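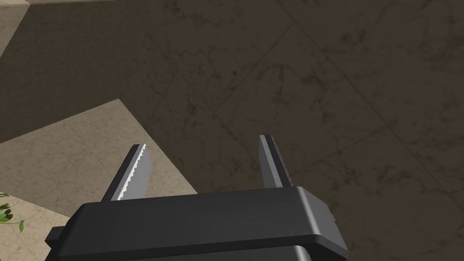 Section 4. Gripper faults in simulation

4.4 Fault 1154: fingers stay open after a close command

The Batix controller raises fault 1154 when the fingers have not moved within 20 control steps of a close command. The arm holds its last pose and the episode is marked failed.

1. Pause the run. Do not reset the simulation yet, or the joint log will be cleared.
2. Open the Nolix panel and select Gripper > Joints.
3. Compare the commanded position with the reported position for each finger.
4. If only one finger matches, reload the gripper model and check that both joints are listed.
5. If neither matches, set the force limit back to its default value.
6. Clear the fault, send one open command, then one close command.

Note: Log files saved before the December update do not include finger force.

CAUTION: Disconnect the real arm before clearing fault 1154. In linked mode the stored close command is sent again and the fingers will shut at full speed. Keep hands clear.

If the fault comes back, send the joint log to Nilton Zapata at Condori support.

Revised 7 November 2020

We use cookies to improve this site. Accept | Settings
2 comments | 4 shares
© Condori | Contact | Back to top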